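Does a Robot Really Learn Like You Do?

You may have heard a grown-up on the news say that robots are "learning to do chores." Maybe you have seen a video of one folding a shirt. It looks great. It makes you think a robot could be cleaning your room by Friday.

Slow down. Before we believe that, let's ask some questions. What does "learning" mean when a machine does it? Where do the lessons come from? And who does the work?

How you learned to pick things up

When you were a baby, you grabbed everything. Spoons, socks, the cat. You squeezed some things too hard and dropped others. After a while your hands got good at it, and now you can pick up an egg or a grape and not think about it at all.

A robot doesn't start out with any of that. It has motors and maybe a camera, and it has a computer program that looks for patterns. To find patterns, the program needs examples, and it needs a lot of them.

What is an example?

An example is a recording of a job being done. Say the job is "pick up a box." The recording might hold a video of the box, plus numbers that tell how the fingers moved and how wide they were open. Put many recordings together and you have what engineers call a data set. That's just a big pile of examples.

The program goes through the pile again and again. It tries to guess what the fingers should do next, checks its guess against the recording, and changes itself a tiny bit. People call this training. Nothing in there is curious or proud of itself. It is a whole lot of arithmetic.

So who makes the examples?

People do. One way is to have a person hold a gripper, a tool with two fingers like the end of a robot's arm, and use it to pick things up. The tool has a camera on it. Your own fingers would be faster, but a robot doesn't have your fingers. It needs to see the job done with fingers like the ones it will have.

You might think this happens in a shiny lab. It can happen in a home, beside a kitchen, with ordinary stuff on the table.

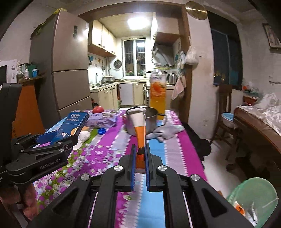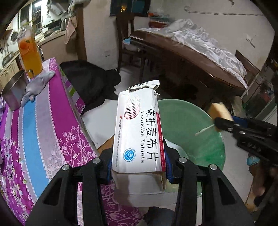

Two kinds of things to hold: a narrow, flexible packet in the first picture and a medicine carton in the second. The black fingers have blue ridged pads where they press.

Try it yourself

Find a small empty box and a packet of something, like tissues. Use two wooden spoons as your gripper, one in each hand. Pick up the box. Now pick up the packet.

Which one was harder? A packet can bend and fold while you hold it. A box mostly keeps its shape, unless you squash it. If a robot only ever got examples with boxes, it might do a very bad job with packets. The program can't just figure out that packets are floppy the way you did with your spoons. It has to find that in the pile.

Now do the same thing 50 times. Are you bored? Remember that feeling, because it's a big part of this story.

How many examples is enough?

This is where I get grumpy, because the answers are often fuzzy. Let's make up a company and call it Cendness. Cendness wants a gripper that can pick up groceries, so it collects 4000 recordings. Wow, 4000!

But look closer. Suppose 2988 of those show the same few boxes on the same table. That leaves 1012 for everything else in the whole grocery store. Is that a lot? It doesn't sound like a lot to me. There are bags of rice, bunches of grapes, cartons of eggs, and that slippery plastic wrap around cheese.

Also, some recordings are no good. Maybe the camera got blocked, or a hand slipped. If 728 of the 4000 have to be thrown out, Cendness doesn't have 4000 examples anymore. A careful company will tell you that. A company in a hurry might only tell you the big number.

Are messy rooms better?

Some engineers say messy places make better examples than neat ones. The idea is that a real home has pots and bottles and plastic bags in it, so a robot that has seen clutter will handle clutter.

I think that is partly right. If every recording has a plain white background, the program may get confused the first time it meets a flowery tablecloth. But one messy room is still only one room. Your kitchen has different lights and different cups. A program can get very good at the places in its examples and still be lousy in yours.

How to check: the fair test

Teachers don't give you a test with the exact same problems you did for homework. If they did, you could just memorize the answers. Robots need a fair test too. The testers should pick objects that were never in the examples, in a room that was never in the examples, and then count how often the robot gets it right.

So when you see a robot video, you can ask:

Has it seen this object before?
How many times did it try, and how many times did it fail?
Is the video sped up?
Is a person steering it from somewhere we can't see?

That last one surprises kids. Sometimes a robot in a video is being driven by a person, a bit like a remote-control car. There's nothing wrong with that if they tell you. It just isn't the robot doing the job by itself.

What about the people?

Remember your 50 tries with the spoons. Somebody has to do that with real grippers, over and over. They pick things up and put them down, sometimes for hours. When people say "the robot taught itself," I want to know whose hands were holding the tool. Those workers should be paid fairly, and they should get breaks. If the recordings are made in a home, the people who live there should know what the camera picks up and say yes first.

Will it work?

Maybe, for some jobs. Robots already do well in places where the same thing happens all day, like a factory. Homes are harder. More examples will probably help. I don't know if they will help enough, and neither does anyone who is trying to sell you a robot. For now, you still have to clean your room.

Words to know

Gripper: a tool that holds things, often with two fingers.
Data set: a big collection of examples.
Training: changing a program bit by bit so its guesses fit the examples.
Fair test: a check that uses things the program has not seen before.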